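Snack tray and bedroom refreshments: frequently asked questions

Brirari guest rooms. Page maintained by Dalia Žukauskas. Last revised 2 July 2020.

These answers cover the packaged snacks supplied to rooms without a dining table, where the bed is used as the sorting surface. They apply to the standard snack tray and to any loose items a guest adds to it.
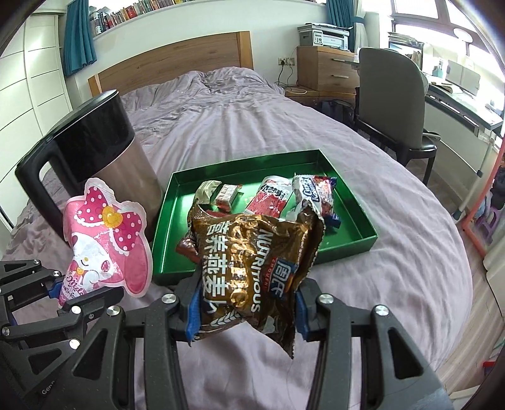
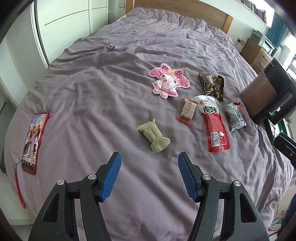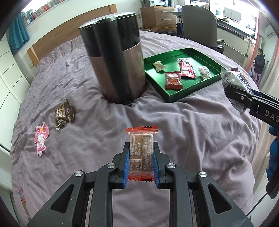
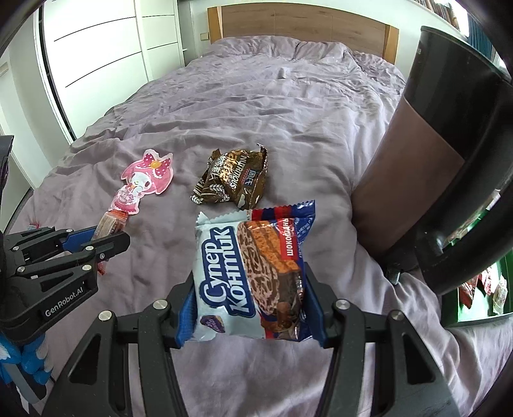

What is the correct order for sorting a mixed lot of snacks?

Spread the packets on the duvet first, with the tray to one side. Take out anything open. Group the remainder by fragility: wafers and thin biscuits, then bars, then pouches and bags. Return them to the tray in the reverse of that order, so that the wafers go in last.

Can an opened pouch go back on the tray?

No. A foil pouch that has been torn at the top does not reseal. Fold the top down twice, fasten it with a clip and store it upright in the lidded box. If there is no clip, decant the contents into a screw-top jar. The pouch should be discarded if the opening date is unknown.

Does the tray have to stay level on a soft bed?

Yes. A shallow tray tilts when the bedding under it is bunched. Smooth a patch of duvet slightly larger than the base before setting it down. Keep the tray away from the pillow end, where the surface is least even.

May the kettle stand on the bed?

Only when it is empty, cold and disconnected from its base, and only while the tray is being sorted. It must be returned to a hard, level surface before filling. Water is never to be boiled on bedding.

How much should one tray hold?

The limit is 10 packets in a single layer. Large bags do not count towards the limit and are placed beside the tray. Packets should not be stacked above the rim, as the upper ones slide off when the tray is lifted.

How are labels in other languages handled?

Guests bring snacks from many places, and labels in Chinese or Russian are common. Check the date panel first. Dates may be printed as year-month-day or day-month-year, and some packets carry a production date with a separate shelf life in months. Where the ingredients cannot be read, put the packet in the "unchecked" section and do not offer it to anyone with an allergy.

Should character-shaped packets be kept apart?

If children are staying, yes. Shaped packets are easily mistaken for toys or stickers. Their edges also catch on neighbouring wrappers, so lay them flat on top or stand them against the side of the box.

What temperature is suitable for storage?

Below 20 degrees for anything coated in chocolate. Do not leave chocolate items in direct sun or against a radiator. A pale bloom on the surface affects the appearance but not safety.

How are crumbs removed from the duvet?

Lift all packets off before shaking the cover. Use a handheld vacuum cleaner on its lowest setting for the folds. For chocolate marks, scrape off the solid part with a blunt edge, dab with cool water and wash according to the care label. Hot water sets the stain.

Which box is used for the overflow?

The Kashindye lidded box, 3 litre size. The earlier Dasorine box was withdrawn in April and its lid does not fit the present one.

How often is the tray checked?

At every room change and once during any stay of more than 10 nights. Record discarded items on the sheet inside the wardrobe door.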